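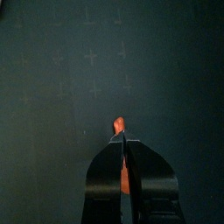
Gripper trial, pre-run inspection checklist (with comments)
Bench 2, Nornotitz workshop
Units on trial: Skodix two-finger, Bunting two-finger
Controller: Trumimix
Last changed in June

Please go through the whole list before the first run of the day, and again after any finger swap, even if you were the one who did the swap and you feel quite sure about it. Mark each line OK, NOT OK or N/A. The comments underneath are from all of us who have used the bench so far, and they're meant kindly, so do add your own!

SECTION A. BEFORE POWER

A1. Emergency stop button reachable from both the chair and the standing side. OK
Comment: Please keep your coffee on the shelf. We love coffee too, but the mug has a way of ending up exactly where your hand wants to go.

A2. Air line and cables clear of joints, no rubbing at the wrist. OK
Comment: The Bunting cable is shorter than the Skodix one, so it pulls tight when the wrist turns past three quarters. Leave a generous loop and tape it down at the forearm. The cloth tape is in the top drawer and the shiny tape is for labels only.

A3. Finger screws snug, all of them, checked with the small hex key. OK
Comment: On the Skodix one screw had backed out a little after the Tuesday session. It hadn't fallen, but you could turn it with a fingernail. We now check at lunch as well, and I must say it has been good for everyone's peace of mind.

A4. Finger faces wiped and free of grit. NOT OK at first look, OK after wiping
Comment: Look right down into the gap between the fingers with a flashlight. The fingers are black and so is most of what gets stuck on them.

A5. Wrist camera lens clean and camera bracket tight. OK

A6. Work surface wiped, printed crosses still readable. OK, with a remark
Comment: Several of the crosses are getting very faint. The arm doesn't use them, but those of us placing the parts certainly do, and I've caught myself squinting and guessing. A fresh printed sheet is on the shopping list. Until then, please don't go over the old ones with a marker, as tempting as it is, or we'll have two sets that don't quite agree.

SECTION B. POWER ON, NO PART

B1. Controller starts with no warnings showing. OK
Comment: The Trumimix takes nearly 50 seconds to come up. It hasn't frozen, so give it the time and don't flip the switch again.

B2. Speed limit set to 20 percent for the first cycle. OK
Comment: If you took over from somebody else, set it yourself anyway. The screen remembers the last number typed, including numbers typed by people in a hurry.

B3. Open and close the fingers 3 times, hands off the bench. OK
Comment: Listen as well as watch. The Bunting has a soft click on closing that was there from the day we unpacked it, and we've decided to live with it. A click from the Skodix would be new and should be written down.

B4. Fingers meet evenly at the tip. OK
Comment: Hold a strip of paper between them and tug gently. It should grip the same on the left as on the right.

B5. Emergency stop pressed and tested while the arm is moving slowly. OK

SECTION C. WITH A PART

C1. Grip force set to the soft setting for small rounded parts. OK
Comment: We spent most of an afternoon on this one, happily enough. At force step 63 the Bunting marked the soft pieces and the Skodix didn't, and the rubber pads made less difference than any of us had bet on. Start low and work up.

C2. Part held near the tip, lifted a hand's width, no slipping. OK on Skodix, N/A on Bunting
Comment: Bunting is waiting for its second set of pads.

C3. Wrist camera picture checked with the fingers closed. OK
Comment: The fingers take up a good part of the lower half of the picture on either unit, so look at the tip before you blame the software for missing something. Bright parts are much easier to find than dark ones on this surface. If glare shows on the finger shoulders, tilt the desk lamp toward the wall.

C4. Release over the tray, part drops clean. NOT OK on Skodix
Comment: Small pieces sometimes cling to one finger. Stop the arm first and then use the plastic tweezers. Please, please never your fingertips, however slowly it seems to be going.

SECTION D. END OF SESSION

D1. Arm parked, fingers open, air off. OK
D2. Parts counted back into their box. OK
D3. Trial sheet filled in for both grippers, using the same words for the same faults. OK
Comment: "Sticky," "clingy" and "won't let go" have all been used for C4. Let's settle on "clings."

Still open: new cross sheet, second pads for the Bunting, and the release problem at C4. Leave the finished checklist in the blue folder beside the controller.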